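Ticket: Briko newsletter, sign-up confirmations not arriving
Opened by: Vilja Ojala
Status: waiting on customer

Hello Vilja, and thank you so much for your patience with all of this! I went through the mail queue again this morning (with a large coffee) and found 8 confirmations stuck behind the old Heiskanen address. I've released them and pointed the form at the new one, so please do try a fresh sign-up when you have a quiet moment.

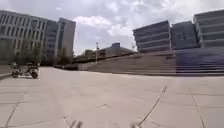
The header on your October issue is a separate matter, and I'm happy to leave it alone if you like it. It loads fine on my end now. If your title still looks lost on a phone, though, you might move it down over the pale gray paving, where dark lettering would read nicely.

Warmly,
Jianguo Xiong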